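Brenel Freestanding Bath: Owner's Guide

Section 4: Getting the bath ready for daily use

Well done, the heavy lifting is over! Your Brenel is standing where you want it, the waste is connected and the leak test in Section 3 is behind you. Now comes the part we like best, making it pleasant to use.

4.1 First clean

1. Peel off any film left on the rim. Start at the tap end and pull slowly.
2. Wipe the inside with warm water and a drop of washing-up liquid.
3. Rinse, then dry with a soft cloth (the glossy finish comes up beautifully).

Caution: No scouring powder, wire wool or limescale remover. If you have splashed one on by accident, rinse at once with plenty of water.

4.2 Cloths, bins and boxes

4. Fold a cloth or bath towel over the rim, with part of it inside the bath and part outside. A dark grey one looks wonderful against the white!
5. Stand a wastebasket on the floor beside the bath. A mesh one with a handle is easy to lift out when you mop.
6. Leave 400 mm clear along the side you climb in from. Bins and boxes can go anywhere else you like.

Note: Do try a few arrangements before you settle. Julián Esteban, who wrote our first fitting notes, moved his bin four times and still swears by the left-hand side.

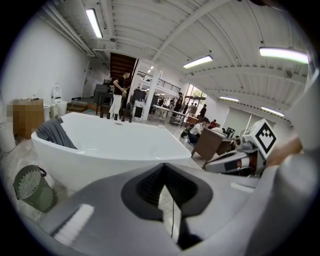
4.3 Your first bath

7. Close the waste and run 5 cm of cold water before you add any hot.
8. Fill to the level you like, stopping well below the overflow. The bath holds up to 438 litres, so give a small hot water tank time to catch up.
9. Lift the cloth clear of the water, get in and enjoy it!

Caution: Never sit or stand on the rim. Keep children within arm's reach whenever there is water in the bath.

10. Afterwards, open the waste, rinse the sides and hang the cloth up to dry.

For moving the bath to another room, go to Section 5.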